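Ticket 2013, Skondwood workshop
Subject: Bars sitting askew in grey metal bin
Status: Open
Logged: 22nd January

The reddish-brown bars from the Joliron order won't lie flat against each other in the bin. We ordered 200 and they've been turning up in batches of 20. Length is 90 mm on the ones we measured, same as the drawing.

Checked so far: bin floor with a straight edge, fine. Swapped to the other bin, same result. Wiped both out with a dry rag, no change.
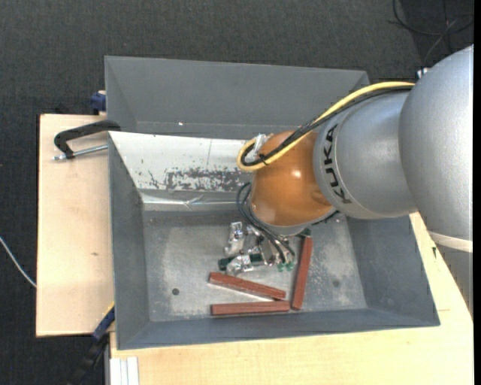

Three bars in the large grey bin, second bin behind.

Update: laid 13 bars on the bench and two of them rock at one end. Looks like a slight bow in the bar, so the bin is off the hook. Set those two aside with tape on them.

Next: ask Biltar whether the August batch was cut on the same saw. Please don't throw out the taped ones, they want them back. Bins can stay where they are on the carpet side.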